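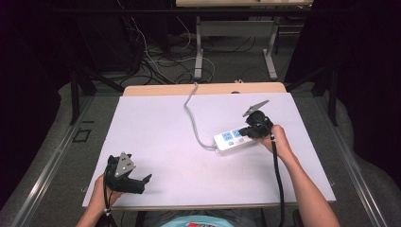 The white strip with the blue sockets, on the board.

Stories > Short fiction > Household

Filed under: Short Reads, Home Truths

The White Board

My sister believed in the board. I should say that first, as I never did, and I don't want to be accused later of having kept it quiet.

It came from a man at the Bilville market who sold offcuts and opinions. He told her that anything laid on a plain white surface would show you what was wrong with it. He said his mother had found a cracked bowl that way, and a dishonest lodger. I asked how he had got the lodger to lie down. My sister kicked my ankle and paid him 22 for it, which was everything we had meant to spend on paint.

She put it on the table in the back room, the light wooden one our aunt had left us, and it nearly covered the lot. Only a strip of wood showed along the far side. "There," she said. It looked like a table with a board on it.

The power strip was the first real case. It had come with the flat and it had a reputation. Two blue sockets, small blue switches, a grey cord that would never lie straight however you pulled it. Our aunt had sworn the lamp dimmed when she plugged in the kettle next to it. The downstairs neighbour swore it hummed. I had lived with it for two winters and never heard it do anything, but I was told I didn't listen properly.

"We'll lay it out and look at it," my sister said.

"And then what?"

"Then we'll know."

So it was laid out. The cord went off across the white in a long lazy bend and over the far edge of the table. We looked. I will give the man from the market this much, you do see a thing more clearly when there is nothing round it. I saw a power strip.

"It's got a look about it," said my sister.

I said it had two sockets about it. She said that was exactly the sort of remark that had kept our family in the dark for generations. I pointed out that if we were in the dark it was an argument for plugging in the lamp.

She turned it slantwise. She turned it back. She lifted one end, as you would lift a sleeping cat's paw, and let it down again. There was a smudge on the board near the bottom and she spent some time deciding whether it had been there before. If it had come from the strip, that was evidence. If it had come from my toast, it was also evidence, though of something else.

Then she rang Grandow. Grandow was the shop that had sold it to our aunt, or at any rate the shop our aunt complained about. A young man there asked for the number on the bottom. My sister read him all of it, twice, and he said it wasn't one of theirs. He said to try Başaran, over by the station. Başaran said it might be one of theirs but they'd changed supplier, and what was the trouble with it?

My sister put her hand over the phone. "What is the trouble with it?"

"I've been asking that since breakfast," I said.

She told them it had a look about it. There was a long silence, and then they offered her a new one for 99, delivery not included. I thought that was quick of them. I have noticed that people who can't say what is wrong with your old one are always very sure about the price of the next.

She said she would think it over and took the strip off the board to think with.

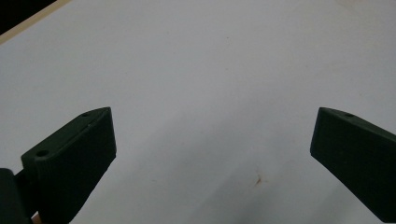
With nothing on it the thing bothered me more, if you want to know. I stood over it while she was in the hall. White from one side to the other, and my own mind getting up to mischief. I began to wonder about the lodger. I wondered how long a person had to look at nothing before he saw a bowl with a crack in it, and whether the bowl had been perfectly sound until his mother started looking.

My sister came back with her coat on. She had the strip under her arm with the cord wound round it, badly.

"Stesel will test it," she said. Stesel was the repair place at the top of the hill. "They've got a meter."

"You could have gone to the meter first."

"I wouldn't have known to."

I let that go. It's 105 steps up to Stesel if you take the short way, and I had no wish to be invited.

She was gone up to an hour, perhaps less. I made tea. I plugged the kettle in by itself, in the wall, and watched the ceiling light while it boiled, and I won't tell you I saw it dip. I won't tell you it didn't either. I had been staring at a white board all morning and my eyes were not to be relied on.

When she came in she put the strip down by the bread bin and hung up her coat before she said a word, which meant she'd been told something she had to arrange first.

"He says there's nothing wrong with it."

"Well, then."

"He says it's a very good one. He says they don't make them like this." She filled her cup. "He offered to buy it off me."

I asked how much. She said she hadn't let him get that far. A man who wants to buy a thing straight after telling you it's ordinary, she said, wants watching.

It was the first sensible remark I had heard from her since the market, and I told her so. She wasn't pleased. She carried the strip through to the back room and I heard the cord drag over the edge of the table, and then the creak of the chair being pulled in.

After a bit she called me.

I took my tea with me. She had her elbows on the wood and her chin on her fists, and she didn't look round.

"Listen," she said. "Properly, this time."

I bent down and listened. The neighbour's wireless was on, and somebody was running a bath.

"Is it plugged in?" I said.

"No," said my sister. "That's what worries me."

More short reads
The Lodger's Umbrella
Four Chairs and a Draught
What the Kettle Owed
A Quiet January
Next Door's Ladder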